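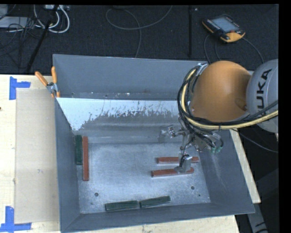 Is a sheet-metal bin a sane way to store wooden-type play blocks, or am I being talked into something by a catalog? My sister-in-law swears by hers and wants me to copy it for the after-school room in Dranley. We own 146 blocks and they live in two cardboard boxes that are falling apart. The metal one on the table has sides that slope in toward a flat floor, so you lose room at the bottom, and the floor is already scratched all over with only six blocks in it, three of them red and three green. There are round holes in the floor too. I don't see what good those are except for losing crayons. A plastic tub costs a lot less. Has anyone used metal for more than a month or two and still liked it?
Nadja Moser

We had metal bins for nine years, so I'll give you the dull version. They last. They are also loud, and I mean loud. One kid tipping a load of blocks in at 4 p.m. will end any phone call in the building. We cut a piece of old carpet for the bottom and that helped a little, until it got sticky and we threw it out. Scratches never bothered us. What you want to check is the top rim. Run a rag around it, and if the rag snags, so will a finger. File it or send it back. Sloped sides are fine for scooping things out, but I agree you give up space, and I would not believe any capacity number on a sales page until I had put my own blocks in.
Elfriede Plattner

Holes are for drainage or for bolting it down, I'd guess. Tape over them. Just buy the metal one, plastic cracks.
Severin Zürcher

Plastic does not always crack, Severin. Mine are older than my kids. Nadja, before you spend anything, fill one of your cardboard boxes and try lifting it. Then add the weight of a steel bin. If you can't carry that across the room, you'll end up with a bin that never moves and blocks that stay on the floor. I'd get two small tubs and keep the money.
Mathias Lüthi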